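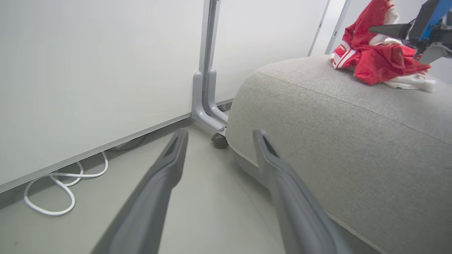 Zuletzt geändert: 20. Februar 2023

Lesezeit: 2 Minuten

Wäsche aufräumen mit zwei Greifarmen: Aufgabe einrichten und bewerten

Die Anleitung gilt für zweiarmige Systeme mit Parallelgreifern und der Steuerung Naramlow. Aufgabe: ein Kleidungsstück vom Polster aufnehmen und in einem Korb ablegen. Falten gehört nicht dazu.

1. Arbeitsraum festlegen. Sitzfläche und Korb müssen ohne Umsetzen der Basis erreichbar sein.
2. Greifer auf volle Öffnung fahren, Nullpunkt prüfen.
3. Kraftgrenze für Textilien laden (Profil »Oltmanns«). Das Standardprofil hält zu fest und zieht Maschen.
4. Episode starten, Abbruchzeit 236 Sekunden.

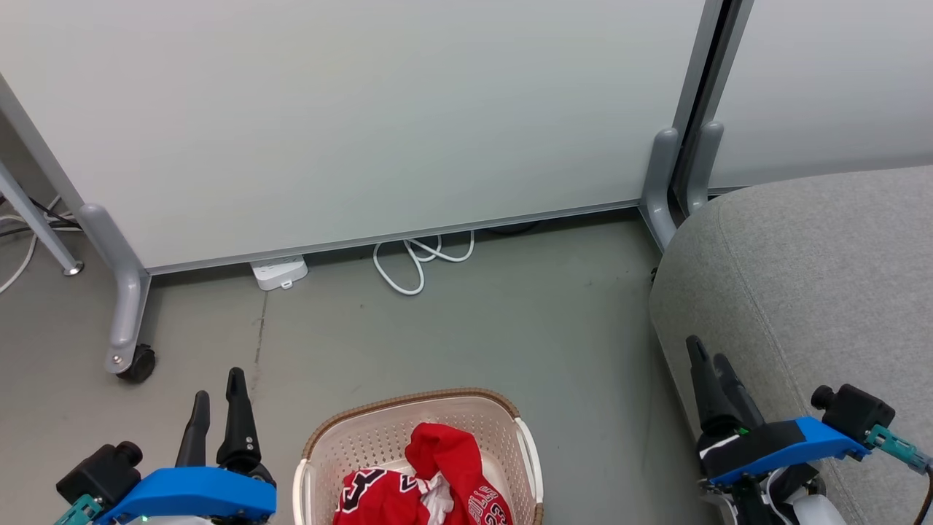
Als erledigt gilt die Aufgabe erst, wenn kein Stoff mehr über den Korbrand hängt und beide Greifer frei sind. Schwierig ist die Erkennung des Endzustands. Ein Trikot, das wie das rote hier zusammengeknüllt im Korb liegt, zeigt nur Teile seines Aufdrucks, und der Klassifikator von Cerbridge stützt sich stark auf solche Merkmale. Abhilfe: Zielzustand über die Korböffnung definieren — das Kleidungsstück selbst wird nur beim Aufnehmen klassifiziert. Kabel am Boden in der Kollisionskarte als Sperrfläche eintragen.

Für das Aufnehmen von der Sitzfläche den Greifpunkt an einer hochstehenden Falte wählen. Flach anliegender Stoff wird zu oft verfehlt.

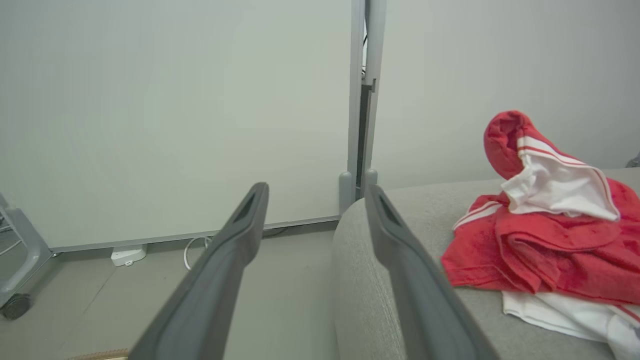 Nach zwei Fehlgriffen den Anfahrwinkel ändern, nicht die Kraft. Liegen mehrere Lagen übereinander, langsam anheben und auf halber Höhe anhalten.

Zum Stand der Technik: In unserer Auswertung über 2.000 Episoden war der Mensch durchweg schneller. Als unbeaufsichtigte Haushaltshilfe taugt das Verfahren noch nicht — als Prüfaufgabe für Greifstrategien schon.

3 Kommentare · 11-mal geteilt

Diese Website verwendet Cookies. Einstellungen | Akzeptieren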